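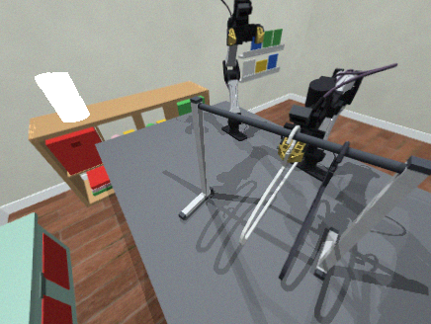
Fillik runs a garment return line in Fellomholm, where used hangers are sorted and put back on rails. Two-arm cells took over part of that work in July. The shift lead, who asked not to be named, has been on the line for 10 years.

"Before, you stood at the rail all day," she said. "Your shoulder told you what time it was." Each cell now handles 661 hangers a shift. New motions are tried in simulation first, with two arms and one rail, and go to the floor after the lead signs off.

Her own work has moved to the screen. She reviews failed grips, marks the cause and sends the list to Flidovis, the contractor that maintains the software. "Most are hook angle. The fingers close a little low and the hanger turns."

The line employs 61 people, the same number as last year, but the jobs differ. Hand sorters were offered training as cell operators. Pay went up one grade. Some declined and moved to packing.

Asked what she would change, she named the alarm. "It sounds the same for a dropped hanger and a full stop. You walk over either way." A second tone is on the request list for the next release.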